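Ticket: Gripper quote and second cell, budget hold
Status: Waiting on requester
Opened by: Santeri Lehtinen
Queue: Equipment planning, Greddale site
Opened: 2023-02-22

Problem
The purchase request for the second sorting cell was bounced by finance. The Krawczyk quote lists the gripper at 3,138 but has no line for fingers, and the form won't go through with a blank in the tooling field. I need to know which fingers to put on the order before the quote runs out.

What I checked
Opened the quote again. Fingers are sold separately, in pairs, 12 weeks lead time. The December quote had them bundled, so the two totals can't be compared as they stand.

Checked the task list in the simulation. The work is putting yellow balls into a ten-cell organizer, one ball per cell, and there is a gray box on the same table that the fingers have to fit around. The box sets the opening we need. The balls are the easy part.
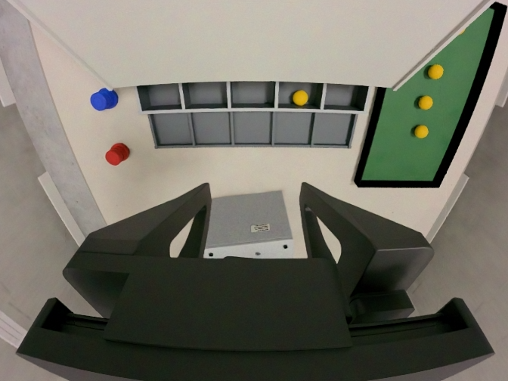 Asked Farkulell whether their standard fingers would do. They say yes for the balls. For the box they want the outside width and the weight. I have the width from the model. The weight in the model is a placeholder, so I did not send it.

Tried the request with the standard fingers entered as an estimate of 500. The form accepted it, but the total then goes over the limit for sign-off at site level and gets sent to Fakeo head office. Withdrew it.

Reply from equipment planning
Please don't use estimates in the tooling field. Ask Krawczyk for a revised quote with the fingers as their own line. If you split mounting hardware onto a separate request it has to carry the same project code, or it will be treated as a new project.

Is the bordered green board part of this purchase or is it coming over from the first cell? It isn't on either quote.

Reply from Santeri Lehtinen
The board is in the model but I never priced it. Leave it off for now – if we need a second one I'll raise it under consumables, where the limit is 100 per item.

Revised quote requested from Krawczyk. Also asked them to hold the gripper price until the box weight is settled.

Still open
Box weight, from the product group.
Revised quote with finger line.
Whether spare fingers go on this year's budget or next. With that lead time I would like one spare pair on the first order.

Next action: Santeri to attach the revised quote and resubmit. Ticket stays open until then.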